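Roltex Weighted Lap Pad

Mind & Rest > Weighted Goods > Lap Pads

In stock. Ships in the small box. Item no. 2806

I started this shop with lap pads and I still sell more of them than anything else, so let me tell you about the Roltex, which is the one I've kept on my own desk chair since the October we moved into the new unit. It's a rectangle of soft cotton, quilted into little pockets, with glass beads sewn inside so the weight stays spread out instead of sliding down toward your knees. You lay it across your thighs when you're anxious or fidgety or just worn out, and it sits there being heavy. That's the whole product!

I get panicky in waiting rooms and on long phone calls (insurance companies, you know who you are), and I like having something solid on my lap while I get through them. Some of my customers use theirs during therapy sessions on the laptop. Some use it at the dinner table, some keep one in the car for the passenger seat, and a lot of teachers buy two or three for the quiet corner of the classroom.

Please read this part: a lap pad is a comfort item. It doesn't treat anxiety or depression or anything else, and I'd feel awful if somebody bought one and put off calling a doctor or a counselor. If you're in the US and you're in crisis, call or text 988 any time, day or night.

Which weight should I get?

The Roltex comes in three weights: 3 lb, 5 lb and 7 lb. Most grown-ups who write to me end up happy with the 5. I use the 7 because I like a lot of pressure, but I wouldn't want to carry it around in a tote bag all day. The 3 is good for travel and for smaller laps, and it's the one people tend to pick for an older parent.

For kids, ask their doctor or occupational therapist first, and stay nearby while it's in use. A child should always be able to push it off without help. I won't sell these for babies or toddlers, so please don't ask me to recommend a weight for a two-year-old. Anybody with breathing trouble, circulation problems or numbness in the legs should check with a doctor too.

What it's made of

The inner pad is cotton with glass beads, and each pocket is stitched twice. The outer cover is brushed cotton on one side and a nubby, bumpy weave on the other. I thought the bumpy side was kind of silly until I caught myself rubbing my thumb over it through an entire tax appointment. If you don't like texture, flip it over and you'll never notice it's there.

Covers come in oatmeal, slate, moss and a dark plum. The plum is much darker in person than it looks on most screens, so if you want something cheerful, go with the moss.

There's no scent. I used to carry a lavender version from another maker and I dropped it, partly for the people who get migraines and partly because the whole stockroom smelled like my grandmother's linen closet. If you want a scent, tuck a sachet in the cover pocket and you can take it out again when you're sick of it.

Using it at mealtimes

I hear from a lot of people who have a hard time sitting down to eat, either from nerves or because their head is going a mile a minute. A few of them told me they put the pad on before the food comes out and give themselves a minute or two with their feet flat on the floor. I tried it at lunch and I liked it a lot. Keep it simple, soup or toast or whatever you can manage, and put the phone in another room if you can stand to. If eating has become a real struggle, please talk to somebody trained in that. It's well outside what a bag of beads can do. 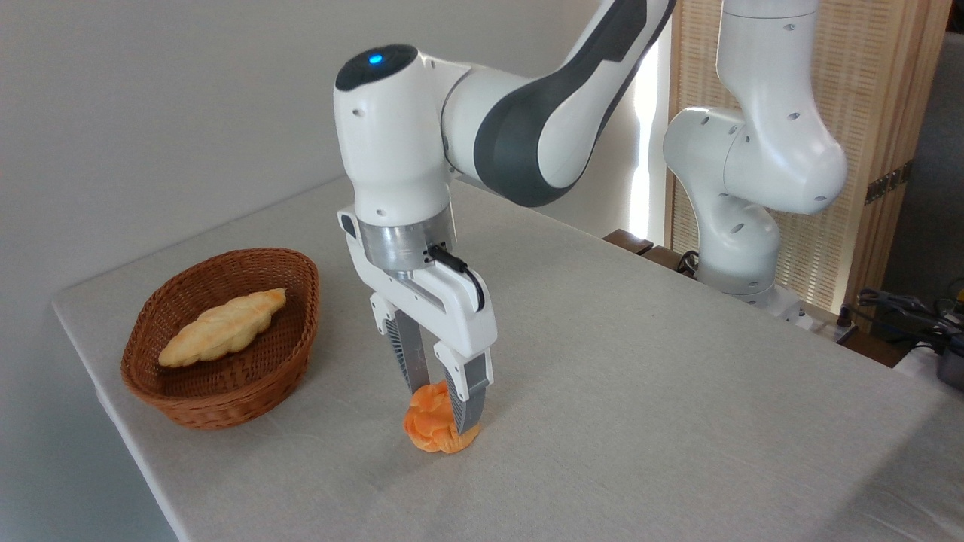

Washing it

Unzip the cover and take the pad out first. The cover goes in the machine on cold with like colors, then tumble dry low or hang it over a chair. It'll come out a little wrinkled and I've never bothered to iron mine.

The inner pad is spot clean only. Use a damp cloth and a drop of dish soap, then let it dry flat for a full day. Don't put it in the washer, even on gentle. The beads are heavy when they start spinning and your machine won't thank you, and neither will the stitching.

If a pocket ever splits, stop using the pad and email me. I'll replace it within the first year, no forms. Glass beads on a kitchen floor are no fun, and they're dangerous for little ones and pets.

How it compares to the others I carry

Roltex lap pad: my pick for sitting. Firm, even weight, washable cover. The size is right for a desk chair or a wheelchair.

Drerier shoulder wrap: shaped like a wide collar, and nice if you carry your stress up around your ears like I do. It's warmer than the lap pad and I don't reach for it in summer. Some people find the weight on the neck bothersome, so try it for a few minutes at a time to start.

Patwary hand pouch: a little palm-sized bag, same kind of beads. You can hold it in a coat pocket on the bus and it doesn't look like anything. It isn't heavy enough to feel calming on your lap, but for fidgety hands I love it, and it's the cheapest thing on the site.

Reltance floor cushion: for folks who meditate or stretch or just like the floor. Not weighted. I only mention it here because people email me asking if it is.

Price and shipping

The Roltex is $55 in every weight and color. Extra covers are sold separately on the covers page. I ship within the US only for now, because the postage on a seven-pound parcel going overseas is painful.

Returns are fine within 30 days if the pad is clean and the zipper works. You pay the postage back, and I refund the pad the same day it lands here. Gift notes are free, just type what you want in the box at checkout and I'll write it out by hand. My handwriting is readable on a good day.

Clinics, schools and libraries: I do a discount on bigger orders. The biggest so far was for 819 pads, and I'm still finding packing tape on my sweaters, so please give me some notice if you need a lot of them.

One update: pads bought before 03/07/2023 have the older metal zipper, and the new covers have a plastic one. They fit the same inner pad, so you can mix and match. The new one is quieter and doesn't get cold on bare legs.

Still not sure? Send me a message through the contact page and tell me where you'd be using it and how much weight you like. I answer these myself, usually in the evening.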